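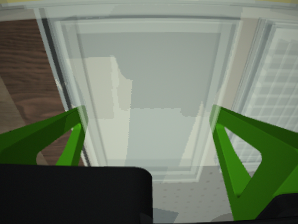
Well, what a night it was at the Sotelo! For those who couldn't squeeze in (and I'm sorry, we did try to find more chairs), the first public reading of Rosaura Zapata's new play, Second Dance, played to a full room of 87, and I don't think I've heard that building so quiet in all my years of going there.

The play follows two retired cane farmers, partners for most of their lives, who finally decide to have the wedding their neighbours have been nagging them about. Alcides Benavides and Florian Tanner read the leads, and they were just lovely together, especially in the kitchen argument over who gets to choose the band. Florian told me over a cuppa afterwards that he'd never before been offered a gay character over 60 who was allowed to be funny, and that he'd said yes before he got to page 20. Alcides, bless him, admitted he'd cried on the tram learning his lines.

Rosaura is still fiddling with the ending, and she'd love to hear from anyone who was there and has thoughts about the letter scene (I have plenty, and she's already had most of them). The full production opens in July, with Jhonatan Yupanqui directing and 13 performances planned, including a matinee with Auslan interpreting. Concession tickets will be on sale at the Sotelo box office from 10 am on opening day of bookings, and members will get an email the night before.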